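Section 4. Setting up the shuttlecock task

This section covers table set-up and recording for the shuttlecock task at the Starkstead robotics club. It assumes you have finished Section 3 and that the hand-held gripper opens and closes freely. Work in pairs, one person on the gripper and one on the laptop.

4.1 Preparing the table

1. Lay the white board on the table and push it flat. Wipe off dust and eraser crumbs with a dry cloth.
2. Stand the clear container on the board, toward the left side as seen by the person holding the gripper.
3. Check that the container does not slide when touched lightly. If it does, put a small piece of tape under it.
4. Move bags, cups and spare tools off the board.

Note: Feet and chair legs in the background are fine. Do not stop a recording for them.

4.2 Checking the gripper

1. Open the fingers all the way before you start the software.
2. Try each finger for play. If one rocks, tighten its screws by hand – do not use the power driver.
3. Start Rennie on the laptop and wait for the live view.
4. Confirm that both fingers show in the lower part of the view, one on each side, with white board between them.

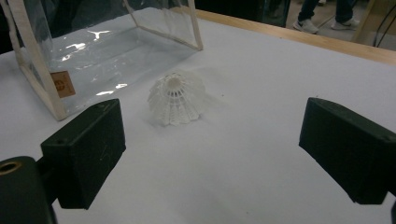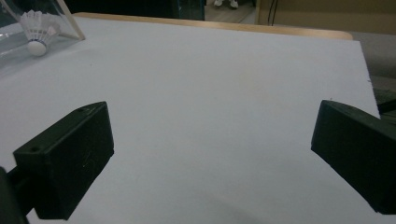
Figure 4-1. Live view with the fingers open. First view: shuttlecock on the board. Second view: shuttlecock in the clear container.

4.3 Recording a run

1. Set the shuttlecock on the board with the skirt down and the base up.
2. Hold the gripper still over the board and call "ready." Your partner presses Record.
3. Bring the fingers down on either side of the shuttlecock and close slowly until it is held.
4. Lift, move over the container and lower the shuttlecock into it.
5. Open the fingers, back away and call "done."
6. A run should take about 8 seconds. Delete any run in which the shuttlecock was dropped and picked up by hand.

Caution: Do not squeeze the skirt hard. The ribs on the plastic shuttlecocks bend and do not always spring back.

Caution: Keep your free hand away from the fingers while they are closing.

4.4 Saving

Each pair records 27 runs per session. Save them in the Dekdale folder under your pair number, then write the last run number on the sign-out sheet. The set needs 1000 runs before the Fallness meet in April, so please do not leave unsaved runs on the laptop.

If Rennie shows error 172, unplug the gripper cable, plug it back in and repeat 4.2 from step 3. Report repeat errors to Kamil Sokol.

Section revised Jan 31, 2019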